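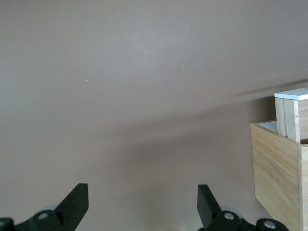
Taupe with a touch of mauve, and a wooden box over on the right. Thibodeau open day, Gallent.

Wednesday, January 18, 2023

I drove to Gallent in sleet to look at beige. My kitchen has been half finished since October, and the one decision still holding it up is what color the flat parts should be, so when Thibodeau announced an open day at its finishing shop I signed up before asking myself how a person fills an afternoon with surfaces.

The parking lot holds maybe a dozen cars, and the sign-in sheet had 60 names on it by the time I got to it. I ended up behind a tire place down the road, hopping between puddles. At the door they hand you a name tag, a pencil, and a card with blank lines on it for "colors you love." The tour groups were sorted by the sticker on your tag. Mine was orange, and orange went last.

While you wait for your group you get the sample hall. Thibodeau says it keeps over 1,000 finishes, and they hang on pegs along a corridor that smells like a new shower curtain. The whites alone take a good long walk. I held one called Plavus up against one called Plavus Soft and could not have told them apart for money, although a couple next to me had already picked sides and were no longer speaking. By the far end I had written "the third one?" on my card under colors I love.

The tour starts in the mixing room, where we stood behind a yellow line and watched a drum turn. Pigment goes in, the drum turns, and a sheet of numbers gets taped to the side of it. Our guide was good on the subject of batches. If you order half your kitchen in spring and the other half in the fall, you will own two kitchens, and she has a drawer of angry letters to prove it. After that came the drying room, seen through a window, which was a rack of panels behaving exactly like a rack of panels.

The part I had come for was the plain finishes, and it was the best thing there. A color on a peg is a rumor. Spread out wide it starts doing things. The taupe I spent the most time with looked like nothing on the little sample, the color of a filing cabinet's cardigan. With some room to stretch out, it was a warm, soft gray in the lighter part and went steadily darker toward one corner. There was a broad shadow beside the wooden box with hardly any edge at all, a dark band close to the box that faded out across the color until I couldn't say where it quit. If somebody had handed me a chip from each end I would have sworn they came from separate cans. I'd have put them on separate walls, too.

It shows very little texture, which I liked, and it does show specks, which I liked less. There were two tiny pale ones, barely there, and once I had found them I could look at nothing else. I live with a toaster. I did the math on crumbs and it was not good.

The box deserves a word. I have been in showrooms where the display objects are a bowl of fake lemons and a book about Tuscany, and a plain wooden box was a relief. It also gives your eye something to hold the color against. Wood next to that mauve-gray looks warmer than wood usually bothers to look, and there was an upright board with a white top close by that made the taupe seem a lot more like a color. I have white trim at home. This may be how they get you.

Questions at the end ran long. A man wanted to know what happens if you put a hot pan down, and was told to buy a trivet. A woman asked for the same taupe "but blue." I asked whether it comes in a version that hides crumbs, and was pointed to a speckled line called Ellell, back out in the corridor, which looks like crumbs from the start and so can't be ruined. I'm considering it.

Practical notes, for anyone going to the next one. Wear shoes you don't mind. The tour is 2 hours and there are chairs only in the first room. Lunch is a sandwich and a bag of chips for $8, and the egg salad runs out early, so orange stickers should plan on turkey. They let you take samples home, with a limit per person that was not enforced on the couple from the Plavus dispute, who left with a tote bag each.

I took the taupe and one Ellell. They're both leaning on the backsplash by the window. At four in the afternoon the taupe goes nearly purple, and I've been getting up to check on it.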